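Nundell (restaurant)

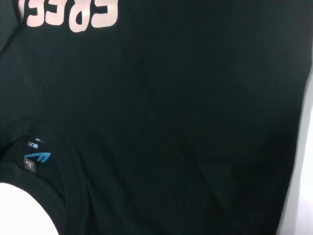 A black short-sleeved T-shirt

Nundell is a restaurant and bar in the port town of Wotar. It occupies the ground floor and mezzanine of the former Pavliuk grain exchange and serves a menu built on smoked fish, rye breads and slow-cooked vegetables. The dining room seats 205 people, with a smaller room upstairs used for private parties.

Building

The Pavliuk exchange was put up by a family of grain merchants and stood empty for several years after trading moved to the rail yard. When the restaurant took the lease, the trading floor became the main dining room and the old weighing office became the kitchen. The iron columns and the tall windows on the harbor side were kept. A wooden gallery that once held clerks' desks was rebuilt as the mezzanine bar, which is reached by a staircase near the front door.

Food and drink

The kitchen changes its menu 4 times a year. Dishes that have stayed on through most of these changes include smoked mackerel with pickled beets, barley cooked in mushroom broth, and a lamb shoulder sold by the pound. Bread is baked on site each morning, and loaves left from lunch are sold at the bar until 5 p.m.

Lunch is a short set menu. Dinner is served à la carte, and there is a late menu of small plates at the bar. The wine cellar holds 300 bottles, a small stock for a restaurant of this size – much of the drinks trade is in local beer and in a caraway spirit made for the house.

Pratham Room

The upstairs private room is named after Pratham, the village across the bay that supplied most of the grain sold in the building. It has its own kitchen hatch and can be divided by a folding screen. Wedding suppers make up a large part of its bookings, and the room also hosts a yearly dinner for the town's fishing crews, held in January when the boats are laid up.

Service and dress

Nundell has no dress code for guests. A service charge is added to bills for larger groups, and tips are shared between the kitchen and the dining room. Reservations are taken for dinner only, with the bar and the window tables kept for people who walk in.

Reception

Local reviews have generally praised the bread and the smoked fish. Noise in the main room has been a common complaint, and cloth panels were later hung from the ceiling above the central tables.

See also

Pavliuk grain exchange
Pratham
Restaurants in Wotar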